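Jobs > Engineering > Relcombe
Search jobs, keywords, postcode Go

Equipment Planning Officer (robotics), Relcombe

Relcombe is hiring a planning officer to prepare the equipment budget for its two-arm household handling program. The budget closes in April. The position is 40 hours a week, based at the Platunstead site.

Current work is tabletop handling of bowls and utensils:
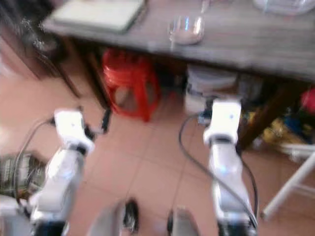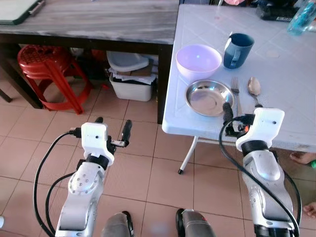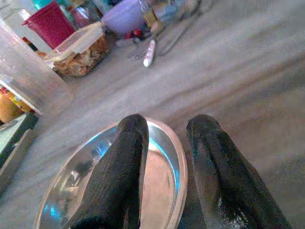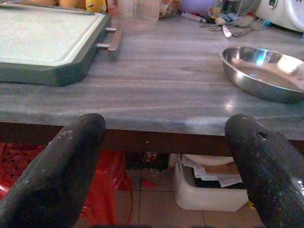 Mohammadi, on reading the draft of this ad, asked that it state plainly that finger pads and cables are budgeted as consumables, and that anyone who has only costed whole arms will find the first quarter hard.

Duties
- Maintain the parts register (463 lines) and reorder levels
- Obtain and compare quotes, including the Stusitz service contract
- Model replacement cycles for grippers and wrist cameras over six years

Required: purchasing or asset planning experience, sound spreadsheet skills, current driver's licence.

Send a résumé and a one-page cover letter, quoting position 116. Applications close 12 Nov 2024.

6 shares | 0 comments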